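旧机箱还能用多久:访威布克·弗雷里希斯

2021年3月18日

威布克·弗雷里希斯(Wiebke Frerichs)拆旧电脑拆了十几年。她现在在芬代尔(Finddale)负责一间整修工坊,收进来的大多是学校和小公司淘汰的台式机,能修的修好再送出去,修不了的拆成零件。今年1月,工坊一共收到191台主机,其中102台最后装好了系统,重新打包发走。

她说这个比例不算高,也不算低。“有的批次来的时候就已经被人翻过一遍,内存没了,硬盘没了,有时候连螺丝都没了。这种机器你只能当机箱看。”

工坊的流程并不复杂。机器进门先登记,贴上编号,然后放倒,拆侧板。弗雷里希斯要求所有人把机箱平放在台面上做,不许立着做。“立着的时候手要横着伸进去,看不见插头的卡扣,一着急就硬拽。平放以后,主板朝上,什么都在眼前。”

侧板拆下来以后,先看电源的标签,把功率和型号抄在登记表上。接着看线。旧式的立式机箱里线都很长,从电源一路拖到硬盘架,再拖到主板。她不主张一上来就把线全部拔掉。

“先理,再拔。”她说,“橙色、黄色、红色、黑色绞在一起的那一捆,先把它从主板上面挪开,看清楚哪一头插着东西,哪一头是空的。数据线另外放一边。你要是先拔了再理,装回去的时候就得猜。”

线理开以后才轮到处理器。插座上的金属压盖要掀到底,掀到一半松手会弹回来。弗雷里希斯说新来的人最怕的就是这一步,其实压盖本身很结实,脆弱的是下面的触点。她的规矩是压盖打开之后,台面上方不许递工具,也不许递咖啡。 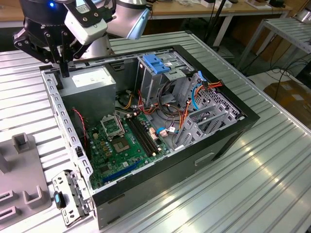

蒂勒(Thiele)对这条规矩有保留,他觉得压盖根本不该在理线的时候就打开,应该等线全部固定好,最后再碰处理器,中间敞着的时间越短越好。他在工坊里做过两年,后来去了别处,至今仍然按自己的顺序来。

弗雷里希斯听过这个意见,没有完全接受。“他的做法在干净的机器上没问题。我们这里的机器不干净。散热膏干了以后会掉渣,我宁可早点打开,早点看见里面是什么情况。要是触点已经坏了,后面的线也不用理了,整块板直接下架。”

她承认两种顺序各有各的道理,工坊里也没有因为这件事统一过。唯一统一的是记录:谁打开的压盖,谁在表上签字。

说到内存,她的话多了一些。内存槽两端的卡扣用久了会发松,插上去听见响声也不一定到位。她的办法是插好之后用拇指在两头各压一次,再看卡扣有没有完全立起来。检测的时候先插一条,开机,关机,换槽,再开一次。每条都要这么走一遍,很费时间。工坊用一套叫Tusex的检测程序跑内存,跑完一遍要3个小时,通常放在下班以后。

“早上来了看结果,有报错的贴红标签。”她说,“我们不修内存,报错的就送去拆解。”

扩展槽的问题少一些。她收到的机器里,长槽大多是空的,显卡早被前一个主人拿走了。空槽里容易积灰,用软毛刷顺着槽的方向刷,不要横着刷。机箱内壁那一排排方孔也要刷,灰从那里进来,也卡在那里。

硬盘架是另一个费工夫的地方。有些型号的架子用塑料卡扣固定,按下去就能整个抽出来,有些要先卸螺丝。塑料卡扣放了十年以后会变脆,冬天尤其容易断。弗雷里希斯手边有一个抽屉,专门存放从报废机箱上拆下来的卡扣,按颜色分开,蓝色的最多。

“别人觉得留这个没有意义,一个卡扣值不了几个钱。可是断了就没地方买。架子晃,硬盘就晃,这台机器我就不能发出去。”

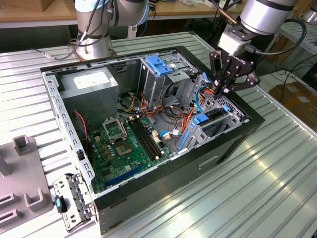
整修中的立式机箱,侧板已拆下,主板上的处理器插座压盖打开。

从哪里弄到零件,是每年都要操心的事。工坊以前从一家叫Rarkesel的回收站拿散件,按箱算,里面有什么全凭运气。去年以后,那边改成只收不卖,她只好更多地从自己拆下来的东西里找。现在库房里的电源比主板多,主板又比能用的风扇多。风扇上那根细细的红黑线最容易被压破皮,很多风扇本身转得好好的,就是线不行。

她最近在教大家重新接这种线,用热缩管包好,再沿着主板边缘走,不从上面跨过去。

问到什么样的机器她会直接放弃,她想了一下,说有两种:电容鼓包的,和机箱变形的。前一种修起来不划算,后一种侧板装不回去,送到学校里,孩子会把手伸进去。

除此之外她都愿意试一试。采访结束的时候,她又去翻那个放卡扣的抽屉,说下午还有2台等着装硬盘架。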